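Before the Night Race at Jedska, the Tires Are the Question

The touring car championship left Vostholm with a surprise at the top of the table. Razia Paracha won there from fifth on the grid, and she did it with a second pit stop which most of the teams considered too late. Now the cars go to Jedska, a short oval where the racing is close and the repair bills are high. The race on Sat 5 April is the first one of the season to be held under lights.

The track at Jedska was given new asphalt in December, after many years of complaints from the drivers. The old surface was rough and it destroyed the rear tires in a few laps. The new one is smooth and dark, and the teams had only one short test to learn it. In this test the lap times fell quickly in the first hour and then stayed almost the same until the evening, when the air became cooler and everybody went faster again.
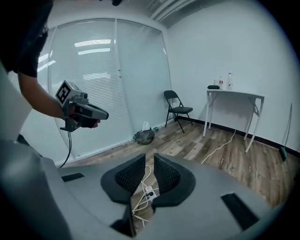 Vinzenz Danzer

For the Baloch team this is good news. Their car is gentle with the front tires but it needs a long time to bring heat into them, and on the old Jedska this was a problem after every caution period. Paracha was passed by four cars on one restart last year and finished only 15th. She told me she has watched this restart many times at home, and that she does not enjoy it more now than the first time.

"I was waiting for grip, and the others were not waiting," she said.

Her nearest rival is the Gendix team, which has the strongest engine on the straights. But at Jedska the straights are short. The race has 258 laps, and a driver spends most of them turning left with a car very near to the door. Power helps at the start and again when the last laps come. Between these two moments it is more important to save the right front tire and to be polite with slower traffic, because slower traffic has a good memory.

Fuel also must be considered. With the new surface the cars can run longer before they lose speed, so some engineers believe in two stops instead of three. The risk is a late caution. A team which has stopped early will then sit on old tires, with fresh ones directly behind it.

Paracha leads the standings by 5 points. Her crew chief did not want to discuss the number of stops when I asked him. Qualifying begins in the afternoon, while the sun is still on turn three, and the green flag follows after dark.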